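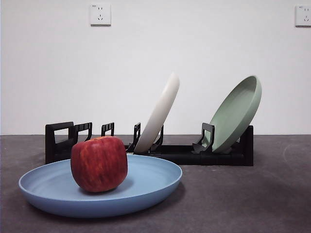 Home Forums Kitchens Worktops New posts Log in

Re-oiling interval on a dark worktop

tallow_jack
Fitted a run of Lumness board in December, 810 deep, finished with Clulora hardwax. Two coats by cloth. There is now a dull patch by the sink where water no longer beads. The leaflet says annual maintenance. Is that realistic next to a sink?

benchend
No. Annual is for the dry end. By the sink I do it every 3 months, one thin coat, buffed off after 7 minutes. Leave it longer and it goes tacky.

K_Morris
Disagree with the interval. If it has stopped beading that soon, the first coats went on too thin or the board was sanded too fine. Oil won't key into a polished surface. What grit did you finish at?

tallow_jack
240.

K_Morris
Too fine, then. Take the patch back to 120 and recoat.

benchend
The tin for Clulora says 150 to 240, so he is within it. I would wash it with a mild soap first. Washing-up liquid residue gives the same dull look and costs nothing to rule out.

pelmet
Used Zomilis on mine instead, around 80 for the large tin. Slower to cure but easier to patch. Don't put it over Clulora without sanding right back.

K_Morris
Soap first is fair. I still say 120 if it comes to sanding.

tallow_jack
Washed and left overnight. Beads again over half the patch. Will sand the rest on Saturday, at 150.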